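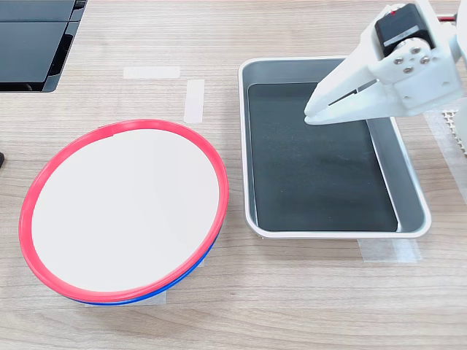 Robot arm going in at the plate and tray bench, what happens to the two people on it?

Posted by benchlead_dk

I run the day side of a small tableware repacking shop. We match plates to trays and box them for catering customers. Management has signed off on a small arm from Kistell to do the pick and place at one bench. Right now two people work that bench and they get through 1,220 sets on a normal shift. I've been told nobody is losing hours, but I haven't been told what they will be doing instead. One of them has already asked me and I had no answer. We are also paid a small bonus per set and I don't know if that survives. Has anyone been through this with a small arm, not a big fenced cell? It's supposed to start in December.

Shakuntala Bisht

We did this at Drimcombe two years ago with one arm on a sorting bench. The job changes more than the head count does. Before, our people picked and placed. After, they loaded, cleared misses, wiped down, and put things back on their marks when something got bumped. That last part took up a lot of the first month. If a tray sits a finger's width off its tape, the arm goes where the tray used to be. Tape everything down, and write down who is allowed to move the tape.

On the bonus, get it settled in writing before the start date. Ours was per piece, and the arm was slower than a good packer for the first 300 hours, so people lost money on a machine they hadn't asked for. We ended up with a flat rate for anyone on that bench, set at their average from before.

Also ask for paid training time for both of your people. We trained one, she went on leave, and the arm sat idle until she got back. Neither of ours had any background in it -- they picked up restarting and re-teaching a position in a few shifts.

One thing I would do differently is rotate. Watching an arm all day is tiring in a way packing isn't, and one of ours asked to go back to the manual bench. We swap at the lunch break now.

palletjack_ron

They told us no lost hours too. True for the first year, then when people left they weren't replaced. Get it in writing.

benchlead_dk

Thanks both. I'm meeting with the plant manager at 2 and will bring up the flat rate and training for two. Hadn't thought about the tape at all.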